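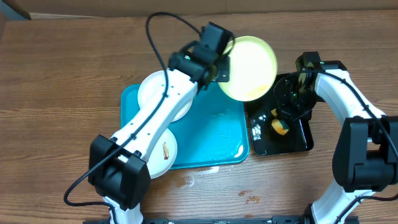

# Chapter 13: Fruit, Vegetables and Fiber

A bowl of lentil soup and a glass of apple juice can supply the same amount of energy, but the body handles them differently. The juice is mostly water and sugar, and it leaves the stomach quickly. The soup takes longer because much of the carbohydrate in it is bound up with fiber.

Fiber is the part of plant food that the small intestine cannot break down. Chapter 12 dealt with starches and sugars, which are digested and absorbed. This chapter covers the part that passes through, what it does along the way, and how cooking, peeling and blending change it.

## 13.1 Two kinds of fiber

**Soluble fiber** mixes with water and forms a gel. Oats, beans, apples and citrus fruit are good sources. The gel slows the movement of food out of the stomach.

**Insoluble fiber** does not dissolve. It is found in wheat bran, in the skins of many fruits and in leafy vegetables. It holds water and adds bulk to the stool.

Most plant foods contain both kinds. A pear has soluble fiber in the flesh and a good deal of insoluble fiber in the skin, so a peeled pear has less fiber than a whole one.

## 13.2 A kitchen record

Birutė Org and Othmane Tahiri kept a record of the lunches served at the Carnton school kitchen during March. They wrote down 513 servings of vegetables and sorted them by how they were prepared: raw, boiled, roasted or blended into soup. Their record sheet is printed at the end of the chapter, and you will use a copy of it in Activity 2.

Before you start the activity, weigh out 200 grams of raw carrots. Grate half and leave the rest in thick sticks. Eat a little of each and note how long you chew before swallowing. Keep your notes, as you will need them again in Section 13.4, where we look at particle size and digestion.

### Words to know

- soluble fiber
- insoluble fiber
- bran
- fermentation
- whole grain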